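第四章 手持夹爪套件的架设与日常照看

适用型号:Grostomo 手持夹爪(左、右成对)
版本:2025年11月修订

4.1 开工之前

本章假定您已经读过第三章,充好了电,并且知道哪只是左手那只。如果最后一条还有疑问,请回到 3.2 节,我们等您。

夹爪本身没有电机,也不会自己走到桌边去。它的动力来源是操作员,因此下面有一半的步骤是在照顾机器,另一半是在照顾人。两者出毛病的时候,录下来的数据看上去一样糟。

1. 清出一块能让操作员前后走两步的地面。线缆、纸箱、坐垫请挪到行走路线之外。
2. 确认房间光线均匀。白墙白顶的房间很好用,正午直射的窗户则不然,请放下卷帘。
3. 将两只夹爪放在平整台面上,指垫朝上,静置到指示灯转为常亮。
4. 检查标记面。黑白方格图案应平整、完整、无反光。用透明胶带“加固”过的标记等于没有标记,请更换。

注意:标记不能互换,也不能旋转九十度再贴回去。Angus Crichton 在试产阶段证明过这一点,用掉了一个下午和 573 段录像。

4.2 检查指垫

指垫是整套设备里最便宜的零件,也是最常被忽略的零件。每次开工前看一眼,每周拆下来洗一次。

1. 空手握住手柄,缓慢合拢夹爪,再缓慢松开。行程应顺畅,没有台阶感。
2. 从手柄一侧看过去,两片指垫应左右对称。若一高一低,松开底部螺钉,重新压到位。
3. 用指腹轻抹内侧纹路。有粉末、碎屑或发亮的磨痕,按 4.5 节处理。
4. 换另一只手,重复以上步骤。

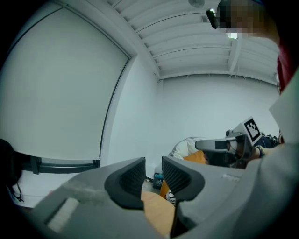
合拢到底时,指尖应当刚好相触。如果您需要用力才能让它们碰上,多半是连杆里进了东西。请勿润滑。是的,我们知道您抽屉里有一罐万能喷剂。请把它留在抽屉里,橡胶件遇到它会膨胀,而膨胀的指垫不在保修范围之内。

小心:合拢夹爪时请勿用自己的手指去测试夹持力。夹持力参数见附录 B,那里的数字比您的手指可靠。

4.3 佩戴与走线

1. 先戴头部相机,再拿夹爪。顺序反过来也能完成,只是姿势不大体面。
2. 调整头带,使镜头朝前,低头看桌面时双手都在画面里。
3. 线缆从手柄下方引出,留足余量,以手臂完全伸直时不绷紧为准。
4. 双手平举夹爪,原地左右各转一次。线缆不应缠住脚踝、椅腿或电风扇。
5. 手链、手表只要不遮挡标记,可以不摘。宽松的长袖请挽起。

提示:头带勒出印子说明太紧,滑到眉毛说明太松。介于两者之间的范围比想象中宽,请耐心一点。

4.4 对位与试录

对位的目的是让系统弄清楚两只夹爪相对于头部相机的位置。整个过程不需要技巧,只需要操作员站着别动,这对某些人来说已经是技巧了。

1. 选一张低矮的桌子,桌上放几样日常物件即可。壶、花、小碟子都行,太规整的摆法反而没有参考价值。
2. 面向桌子站定,双臂自然前伸,夹爪张开,指尖朝向桌面。
3. 保持标记朝向头部相机,等待提示音。
4. 听到提示音后,依次用左、右夹爪做一次开合。 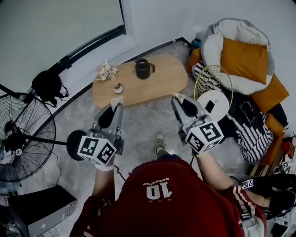
5. 在主机上打开试录片段,确认三路画面时间一致。方法很土但有效:看开合动作是否在各路画面里同时发生。
6. 一致,则保存对位结果。不一致,回到第 2 步。

若屏幕显示错误代码 801,表示某一面标记未被识别。请按这个次序排查:标记脏了;标记被手腕挡住了;标记贴反了。Obed Aryee 整理的售后记录里还有第四种情况,即夹爪左右拿反。请不要跳过它。

若识别率低于 95,先改善光线,再考虑重新标定镜头。重新标定很费时间,而打开一盏灯不费。

4.5 清洁与更换指垫

所需物品:无绒布、清水、软毛刷、随机附送的 Brudon 小号内六角扳手。扳手丢失率很高,建议今天就找根绳子把它拴在箱子上。

1. 关闭电源,拔下线缆。
2. 松开指垫底部螺钉,不必完全旋出。
3. 将指垫朝指尖方向推出。推不动时请检查螺钉,勿用螺丝刀撬。
4. 用软毛刷沾清水清洗内侧,平放晾干。禁用酒精。
5. 检查指垫边缘。有裂口或卷边者,成对更换,不要只换一片。
6. 按相反次序装回,拧紧至感到阻力为止。

装好以后握住手柄,把夹爪举到与视线平齐的位置,从后往前看两片指垫的接缝。接缝应居中,线缆不应从两指之间穿过。

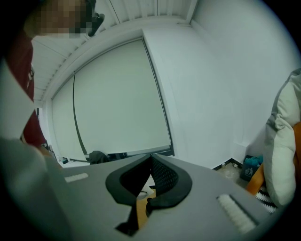
如果线缆确实落进了开口附近,请先把它归到手柄一侧再通电。夹爪分不清线缆和待抓物件,它会一视同仁地夹下去。

更换指垫后必须重做 4.4 节的对位。偷懒的后果不会立刻出现,它会在两周以后出现,那时您已经录完了整批数据。

4.6 收工

1. 先停止录制,再放下夹爪。
2. 将夹爪放回箱内,指垫微张,勿压紧存放。
3. 线缆绕成松圈。绕在手柄上看起来很整齐,接头却撑不过一个季度。
4. 在记录表上写明操作员、房间和指垫更换情况。“同上”不是一个房间的名字。

备用指垫与标记贴可向 Marciniak 配件部订购,订购时请注明左右。若附上故障录像,请截取出问题的那一段,Morven Munro 会感谢您的。

下一节:4.7 长期存放与运输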